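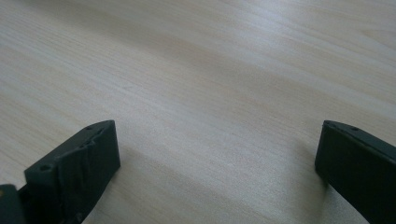 A tenant at the Lollasau building wrote to us that a table with nothing on it is a table waiting for somebody's post, and that a rule asking people to clear shared tables at the end of each sitting would be ignored within a fortnight. The letter was courteous and the point was a fair one. It deserves a full answer, and this essay sets out the view which the Firasgate Housing Association has reached on the subject after a year of letters of the same kind.

The association manages four buildings with common rooms, and every common room has at least one large table. The tables were bought for the use of all residents. They are used for meals, for homework, for sewing, for the repair of lamps and toasters, and at Sotelo Court for a weekly card game which has outlasted two sets of chairs. Our records of complaints show that residents seldom object to any of these activities. What they object to is what remains after them.

A pile of leaflets left on a table in the morning will generally have a cardigan beside it by the afternoon. A jigsaw begun by one household becomes an obstacle to every other. In the common room at Skandovmont House, a sewing machine stood at one end of the table from February until the summer holidays, and during those months the other end was hardly used, although there was room for six people to sit down. When the machine was moved to a cupboard the card players from the second floor came back, and so did a father who helps his children with their reading there after school.

It is our opinion that the surface of a shared table should be treated in the same way as the floor of a shared corridor. Residents accept without argument that a corridor must be kept clear, and they accept it even where the corridor is wide. The reason is partly safety, but there is also a general understanding that a corridor belongs to whoever is walking along it. We should like the same understanding to extend to the table. It belongs to whoever is sitting at it, for as long as they are sitting at it.

Several residents have argued that a bare table makes a room feel cold, and have asked for a cloth, a bowl or a vase of flowers as a permanent feature. We have some sympathy with this. At Lollasau a cloth was tried. It was pleasant to look at, and within a month people had stopped writing, cutting or mending anything at that table for fear of spoiling it. Plain wood with a visible grain has a good deal of warmth of its own, particularly in rooms that receive daylight, and it can be wiped down in a moment. Those who wish to bring flowers for a meal are welcome to do so, and should take them away afterwards.

A more serious objection concerns unfinished work. A model aeroplane or a half-cut dress pattern cannot easily be put away every evening, and residents in the smaller flats have no surface of their own large enough for such things. To tell these residents simply to clear up is to tell them to stop. The association has therefore agreed to spend 800 pounds on flat trays and boards, deep enough to hold a project in progress, with a rack for them in each common room. A board may be lifted from the table with everything still in place and slid into the rack until the next day. There will be 40 boards in all, shared among the four buildings according to the number of flats.

We do not propose fines, and we do not propose that staff should remove belongings during the day. Items found on the tables at the evening lock-up will be placed on the shelf by the door, where they will be kept for 21 days. Items of obvious value will be held at the office. Post and leaflets addressed to no particular person will be recycled.

The tenant from Lollasau may still prove right, and the first few weeks will be untidy. Habits in a shared building are slow to form, but they do form. Few people now leave bicycles in the entrance at Sotelo Court, where at one time 20 could be found on a wet evening, and that change was brought about by a decent rack and a short notice on the wall. The new arrangements for the tables will begin once the racks have been fitted, and residents who would like a board reserved for a long piece of work should apply to the office in writing.

Firasgate Housing Association, December 2022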